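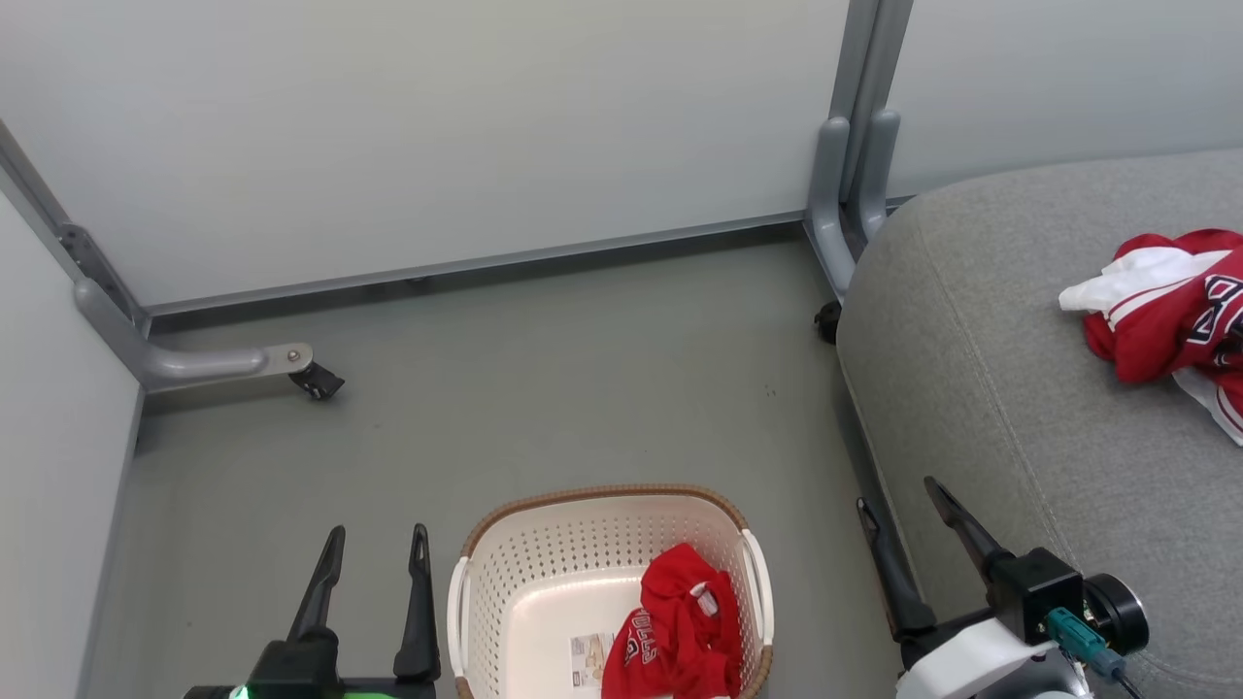

Laundry Cell: Setup, Care and Repair
Frequently Asked Questions

The following answers apply to the two-arm laundry cell operated by the Vostular project at the Jurville site. They are intended for operators and for visiting staff from Oltov who hold a current cell permit. Questions not covered on this page should be sent to the cell desk.

Before a session

How is the cell arranged for the basket task?
The basket is placed on the floor in front of the robot, between the two grippers, with one handle to the left and one to the right. The gray sofa seat stands on the right side. Wall panels are on casters and must be returned to their floor marks whenever they have been moved.

Which garments may be used?
Only garments from the numbered bin. Jerseys with large printed lettering are permitted and are useful for checking the cameras, as the print gives strong contrast against plain fabric. Items with metal zippers, drawstrings or loose beads are not permitted.

Do garments have to be folded before they go on the sofa?
No. The task begins with garments in a pile. Operators should drop them from waist height and leave them as they fall.

In what order is the cell powered up?
Controller first, then the arms, then the cameras. Wait for the ready message on the console after each step. If the message does not appear within 2 minutes, switch off and start again from the controller.

Gripper care

How often should the fingers be inspected?
At the start of each day and again after any contact with the floor or a wall panel. Look along each finger from base to tip, on both edges, and run a gloved thumb over the tip to feel for burrs. A finger with a visible crack must be replaced before the next session.

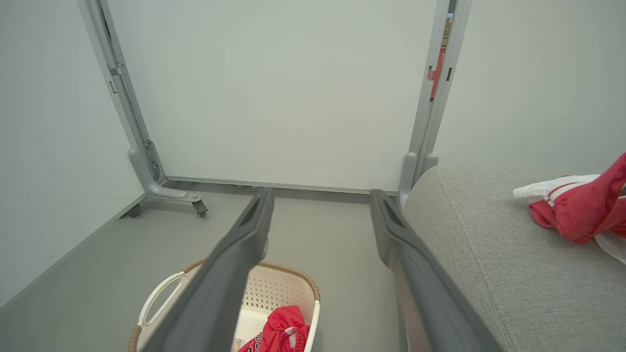
Open fingers above the basket, from the wrist camera.

What should be visible from the wrist camera?
Both fingertips, with floor between them when the gripper is open. If one tip is missing from the view, the camera bracket has slipped. Loosen the two bracket screws, center the view and tighten again - by hand only, as the threads are soft.

Lint has collected on the fingers. May I use compressed air?
No. Compressed air drives lint into the housing. Use the soft brush from the tool drawer, brushing toward the tip, and wipe down with a dry cloth.

When are the fingers replaced as a matter of routine?
After 748 logged cycles, whatever their condition. Fingers are replaced in pairs. The part number for the current pair is 774, and the older 199 pair may no longer be fitted on either arm.

Do I need to recalibrate after changing fingers?
Yes. Run the short calibration on the arm concerned. The full calibration is needed only when the wrist camera has also been removed.

Faults and repair

An arm stops partway to the basket. What should I do?
Press the stop button and read the fault code before touching anything. Most stops of this kind come from a cable that has pulled tight at the wrist. Check that each connector is fully seated and that the cable has enough slack for the arm to turn.

The basket moves when a garment is pulled out. Is this a fault?
It is not classed as a fault unless the basket leaves its marked area. Return it to the marks between attempts and note the shift in the log. 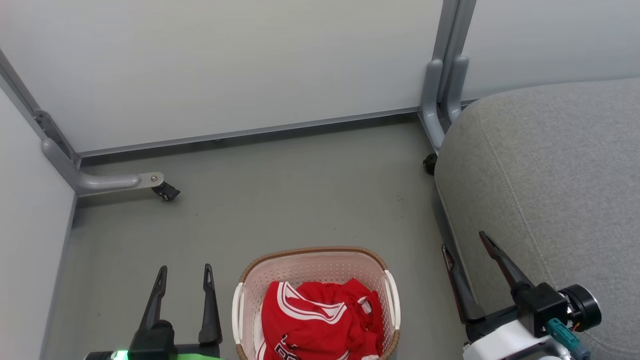 Caldeira has asked whether the marks could be made larger, as the basket has to be set straight too often during a long run and the log fills with entries that help no one. The request has been accepted for trial. Until new marks are laid, the present ones remain in force and entries should continue as before.

May I replace a motor or an arm cable myself?
No. Operators may change fingers, camera brackets and garments. All other work is carried out by the repair bench, which accepts units until noon on Friday. Attach a completed fault slip to the arm - units without a slip are returned unopened.

Ending a session

What must be done before leaving?
Open both grippers, park the arms and switch off in the reverse of the power-up order. Return all garments to the bin, check the floor for threads and sign the log.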